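How I get a robot arm ready for work

Hello! I'm Philomena Odoi, and I look after a robot arm called Baluyot at the Cernwood workshop. Lots of children write in to ask what I do all day, so I've written it down.

Most of the time I'm setting up. A robot doesn't know what a cube is, or where the table is, until somebody tells it. So I give Baluyot a practice job on a computer first, with a pretend table and a pretend room, and nothing gets smashed (hooray!). The job is to get a small purple cube from a plate to a wine glass. 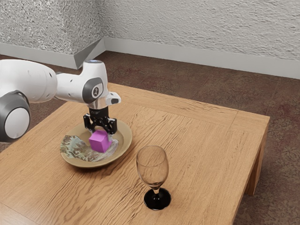

Fingers either side of the cube. Next they have to close!

The fingers are part of the gripper, which is the robot's hand. I set how wide they open and how hard they squeeze. Too gentle and the cube slips, too hard and a real one might get squashed. I once spent a whole Friday on squeezing.

Then comes the tricky bit, the glass. I teach the arm a spot in the air over it, called a waypoint. It's a bit like a stepping stone.
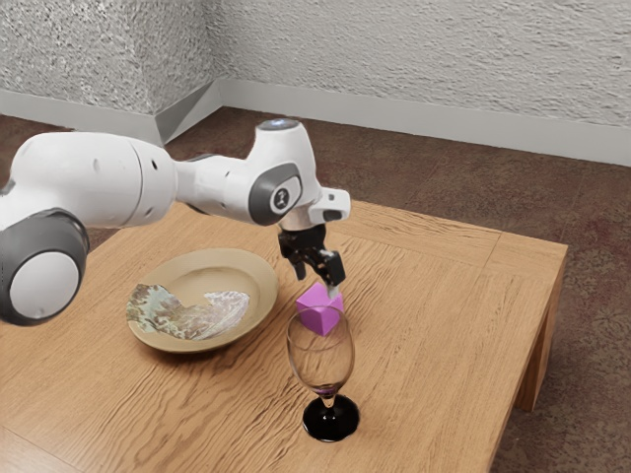 The cube at the top of the glass, tipped up on one corner.

If my waypoint is too low, clonk, the gripper hits the rim. If it's too far to one side, the cube misses. I change the numbers a tiny bit and run it again, and I do that 100 times before I'm happy. I do have biscuits.

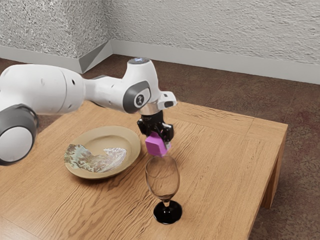
Right over the glass. Steady, Baluyot!

After every run I read the list of what each joint did. Baluyot has 6 joints, and if one is slow or jerky I want to know which. On the real arm I also wipe the fingertips, check the screws and make sure no cables are rubbing.

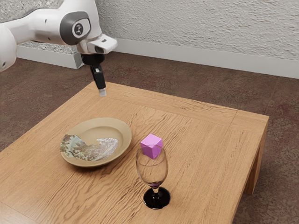

My favourite part of the job is hunting for mistakes. I look at where everything is and ask myself what the arm needs to do about it. With the cube standing on the table behind the glass, like it is here, the arm mustn't go straight at it from the front or it'll knock the glass flying! It needs a path that comes down from above. I draw mine on paper first, with arrows, in felt tip, and then I type it in.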